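Ulovano Veterans Outreach Center - Walk-Through Checklist
Benefits counter and claims rooms, May

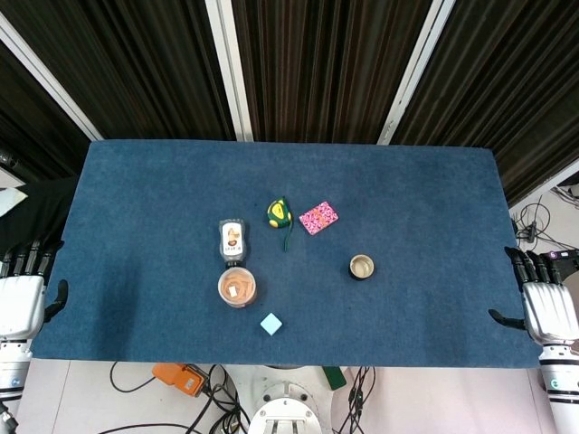 Reece Dunmore wrote in to ask that the ramp be looked at first this time, as two men in wheelchairs had to be helped over the lip at the door. The lip is now item 1.

1. Front ramp and door lip. FAIL. The metal plate has lifted on the left side. Cones put out. Harb Contracting has been called and the side door is open until they come.

2. Door opener button. OK. Slow, but it stays open long enough for a power chair.

3. Waiting room aisles. OK after two chairs were moved back to the wall.

4. Exit signs and emergency lights. One light out by the restrooms. Bulb on order.

5. Fire extinguishers. OK. Tags current. The one in room 4 was behind a coat rack - rack moved.

6. Claims file room. FAIL. 607 burn pit claim folders on open shelves and the lock does not catch. These hold medical records and Social Security numbers. Lock to be replaced before the next intake day.

7. Shredding bin. OK. Emptied by Droltetti, slip signed.

8. Hearing test booth. Door seal worn at the bottom. Usable. Carried over from last time.

9. Air filters. Changed. Several visitors have breathing trouble, so please keep to the monthly schedule even when the filters look clean.

10. Private interview rooms. Voices can be heard through the wall between rooms 2 and 3. Use room 5 for disability interviews until there is a fix.

11. Posted occupancy. 169 for the main hall. Sign was missing, new one up.

12. First aid kit and defibrillator. Kit short on gloves. Pads in date.

Open items: 1, 4, 6, 8, 10, 12. Copies go to the Plenano county office and the front desk binder. Call extension 638 if the ramp plate moves again.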